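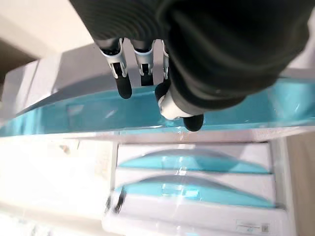 Home Topics Archive Contact

Last updated: March

Property tax bills should state the assessed value per square foot

The annual property tax bill in Histville carries eleven fields. It gives the parcel number, the land value, the improvement value, the exemptions, the combined rate, and the amount due in each half. It does not give the floor area on which the improvement value was computed. That figure sits in the assessor's property record, which an owner can request in writing or read at the counter in Drarthorpe between 9 a.m. and noon. I think the floor area belongs on the bill, with the resulting value per square foot next to it.

Most assessment errors on ordinary houses are errors of input. The valuation model takes a small set of characteristics: floor area, year built, construction grade, number of bathrooms, basement finish. If one of these is wrong, the model returns a wrong value with no sign that anything is off. Floor area has the largest effect of the group, and it is also the one an owner can check with a tape measure and an hour of free time.

My own record listed 2,626 square feet. The house measures 1,908. The difference came from an attic that had been entered as finished living space during a countywide data conversion. It has never had a floor laid across the joists. I had paid on the larger number for several years, and I read my bill closely every time it came. Nothing on it could have told me.

The correction was simple once the record was in hand. The review form is two pages, an appraiser came out to measure, and the value was revised for the current year. Earlier years were closed. The appeal window runs 43 days from the mailing date, and an error found after that is corrected going forward only. A short window is defensible, as a taxing district has to know its base before it sets a rate. It is much harder to defend when the notice that starts the clock leaves out the fact most likely to be in dispute.

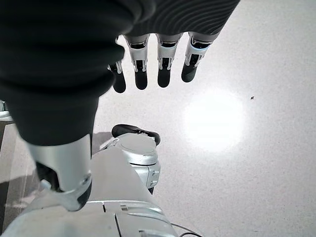

Pollock wrote back after reading a draft of this to say that the per-foot figure would produce a flood of bad appeals: owners would compare themselves with a neighbor, see a higher number, and file without asking about grade, age, or lot. The office would then spend its spring answering people whose values were right all along.

Some of that would happen. Smaller houses generally carry a higher value per square foot than larger ones of the same quality, and a bare number will mislead a reader who does not know this. The remedy is a line of explanation and the median for the same size class in the same neighborhood. Stasden prints both. Its bill is still one sheet, front and back, and in the first year of the new layout the district took in 336 requests for review. I do not have the earlier count and will not claim a trend. The larger point is that a request about floor area is cheap to settle. Someone measures the house and the matter is closed, which cannot be said of a dispute over construction grade.

A second objection concerns cost. The billing file and the property record are kept in separate systems here, and joining them takes programming time. But the two already share a parcel number, and the floor area is one numeric field. The bill is reformatted whenever a levy is added or retired, so the change could go in with the next one.

Until it does, owners should request the record card before the bills are mailed and check the sketch on the back against the outside walls. Finished attics, enclosed porches, and garages drawn as living space are the entries to look at first.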